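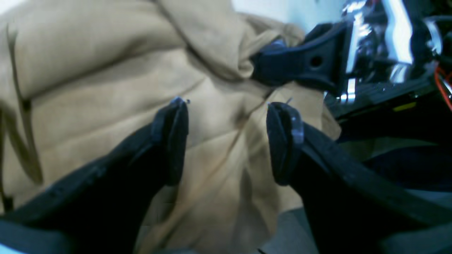
Yutong Mao wrote:
Was it worth the drive, though? I had the Narnmont open day on my calendar all through January and then let it slip. I went to one of these a few years back and the machines ran the same canned routine all afternoon, so I'd like to hear whether people got to see anything being worked out live before I put my name down for the next one.

prallwood_pete
Posted 9 February 2023
Oh, Yutong, you should have come! I drove over from Trultlow with my sister-in-law, who has no interest in robots whatsoever and was only promised lunch, and she ended up staying at the clothes table longer than I did. They let us in by groups and each group got 30 minutes, and I could happily have stood there for twice that. The thing I took home is how hard a sweatshirt is. A box stays a box when you pick it up, but cloth bunches and rolls over on itself, and the hood (if there is one) could be anywhere in the pile. The young woman running the table told us they reset the clothes by hand between tries and don't smooth anything out first.

mk_lathe
I was in the second group and I'll be the grump. It was slow! I timed one try at 38 seconds from the first touch to letting go, and at the end of it the thing still wasn't folded. My wife can do a whole basket while that robot is making up its mind. I don't see a laundry in Prallwood buying one any time soon, and I thought the welcome talk promised more than the table delivered.

prallwood_pete
I won't argue with your stopwatch. But did you stay for the bit where they explained about the two arms? One holds the cloth down while the other goes looking for an edge, and once I knew that, I stopped watching the clock and started watching the fingers — rubber pads on the ends, pinching up a little ridge of fabric at a time. I found it kind of touching, to be truthful. My grandmother sorted shirts the same way when her eyes went.

trultlow_anne
Somewhere between you two. I liked that they left it all out in the open, the wires and motors and cables on the floor, and didn't hide it behind a nice cover. My complaint is the crowd. Sign-up was capped at 60 and I'm sure that's fine on paper, but I'm five foot one and saw a lot of coats.

mk_lathe
Fair point on the coats. And yes, Pete, I missed the part about the arms, I was in line for coffee.

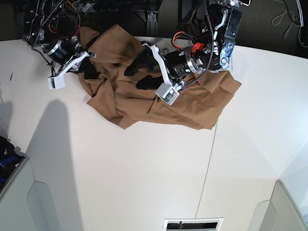

Re: Next visit, and getting there

trultlow_anne
The Trajkovski building has the better parking, by the way. Go in past the loading dock and follow the wall, it's a short walk. Yutong, if you want a seat in my car, send me a message, I have room for two.

Yutong Mao
Yes please! And I'll bring a step stool for you.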